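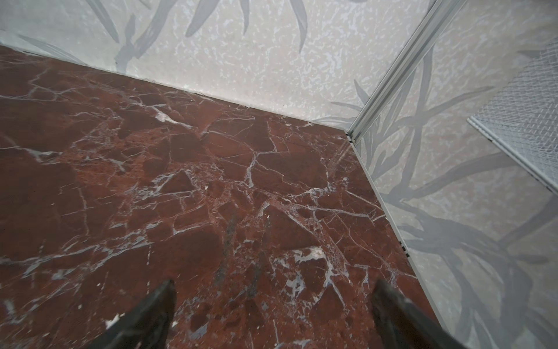
December 7, 2022

Satton hall, red marble floor, wall side.

Started on the strip along the pale wall today. The stone is the red-brown one with the white veining all through it, polished. The center of the hall got its treatment in August and I left this side alone then, as the benches were still in.

Went over it dry first, with the lamp held low. Main things to deal with are the dark grey scuff streaks. They look like rubber marks to me. They run more or less parallel and sit on the polish as far as I can tell by fingernail. The gloss is hazy in places. I can't say yet if that is old wax or wear in the surface itself.

Test patches, all in the darker part where the veins are thin, so any change will show:

Patch 1 — plain warm water and a white cotton cloth. Took off dust, left the streaks.
Patch 2 — the neutral soap from Jirkero, 40 ml to the bucket. Streaks a bit fainter after two passes. Cloth came up grey.
Patch 3 — same soap, left to stand under a damp cloth while I had coffee, then a soft white eraser block with hardly any pressure. Streak gone. Gloss looked the same as next to it once dry.
Patch 4 — the Ornar wax remover, cotton bud only. Bud came up faintly yellow, so there is some wax there. Stopped at that.

No acid on this floor, and that includes the descaler under the sink in the back room. The white veins would be the first to go dull. I have moved the bottle to the top shelf and put tape around the cap.

Do not scrub at the pale cloudy blotches. They are in the stone. I spent a good while on one in August before I worked that out, and all I got was a clean blotch. Same with the small white flecks: try a fingernail, and if it doesn't lift, leave it.

The seam at the wall has a thin dark line in it. Dirt or old filler, not known. Ran a dry brush along a short length and got very little out. I don't want water standing in there until I know what is behind the lip. For now wring the cloth hard and wipe away from the wall.

The building papers give 1913 for the hall, but the Thammasiri sheet on the floor lists a relaying of the edge later on, without a year. Might explain why the polish near the wall takes the light differently from the center. Sheet is in the blue folder, page 82.

Still to do:
Rest of the streaks with the patch 3 method.
Look at patch 4 again in daylight.
Order more eraser blocks, two left. The coarse ones are for the steps only.
Gloss readings along the strip — meter needs a battery.
Ask about the filler before anything wet goes near the seam.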